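Sponsor a Seat, Sponsor a Shingle, Sponsor a Doorknob

Posted Jul 6, 2020

The letter from the Cernley Opera House people came in the same envelope as last year's, with the same drawing of the front steps on it. This time they want us to sponsor a seat. For a gift at the right level you get a small plate on the armrest with up to 32 characters of your choosing, spaces included.

I like the Opera House. I should say that first, before I get another round of emails. I saw my first play there, and I would be sorry to drive down Main Street and see a bank in its place. I have given money to it three times. What I'm grumpy about is the way the money gets asked for, and how little we hear once it's been handed over.

Start with the seats. The letter says the balcony will have 59 of them when it reopens. Fine. It doesn't say when it reopens. It doesn't say whether the balcony can reopen at all, and the last I heard there was a question about the beam on the north side that an engineer was supposed to answer. Did he answer it? If he did, put that in the letter. I would read two pages about a beam. I'd read them before I read one more paragraph about "becoming part of the story."

Then there is the matter of where seat money goes. I called the number at the bottom and asked whether my gift would buy a seat. The person who picked up was very nice and told me it would go to the general restoration fund. So it doesn't buy a seat. It buys a plate, and the plate goes on a seat that gets bought some other way, by somebody else, later. I don't think anyone is being dishonest. I do think most people who write that check picture a chair.

We have been through this before, over in Flistovside, with the depot. Some of you will remember the shingles. You paid, you signed your name on the back of a cedar shingle with a marker, and up it went. My sister-in-law signed one for each of her kids. It was a cheerful afternoon and there was pie. The roof still wasn't finished two winters later, and the signed ones were on the side that got done, so everybody who had paid thought the job was over. The giving dried up right there. If you ask me the shingles cost that depot its roof. A person who has had their name put on something feels finished with it. 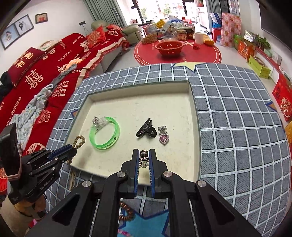
A hair clip over the tray.

The one that worked, and I have brought this up at enough dinners that my husband leaves the room, was the grange hall at Mutimham. They had no plates and no shingles. They had a sheet of paper taped inside the front door with the jobs written on it in order and a price next to each one. Sills, then wiring, then the kitchen floor. When a job was paid for they crossed it out, and when it was done they wrote the date. You could walk in any time the hall was open and see how it stood. They had 43 households giving, most of them not very much, and they got through the whole sheet. It's not a pretty building even now, and the kitchen floor is a color I wouldn't have picked, but it's level and the stove works.

I know what the answer to that is, because I've been given it. Mutimham was small. The Opera House is big. You can't tape a big project to a door. Maybe so. You could still put it on the website, where at present there is a picture of a thermometer colored in to nearly 40 percent. It has been at the same mark for as long as I've been looking. Percent of what, I'd like to know. The goal was one number in the spring newsletter and a larger number in this letter, and the red part of the thermometer didn't move down when the goal moved up.

And while I'm at it, the matching gift. "Every dollar doubled until the end of July." Doubled by whom? It says a friend of the theater. If the friend has already promised the money, then I expect the friend is going to hand it over whether I send my check or not, and if that isn't so I would like to be told what happens to the rest. I've asked this of four different charities over the years and gotten one straight answer, which was that the money was coming either way. I gave to that one, as it happens. I liked being told.

Hailu Hardware has a jar by the register for the Opera House too. I put my change in it. I have no quarrel with a jar. You know exactly what you're getting from a jar.

So will I sponsor a seat? I haven't made up my mind. The letter is on the refrigerator under the pizza magnet. What I would really like to do is send the same amount with a note saying "for the beam," and see if they'll write back and tell me about the beam. I suspect I'll get a thank-you card with the front steps on it.

If you've had a better experience with one of these naming campaigns, I'm willing to hear it, and I mean one where you can go and see the finished work, with the plates on or off. The comments are open. Please don't write to tell me that cynicism never built anything. I got that one last time from three people, and one of them still owes the depot for a shingle.

Next week, the rhubarb, which is a mess.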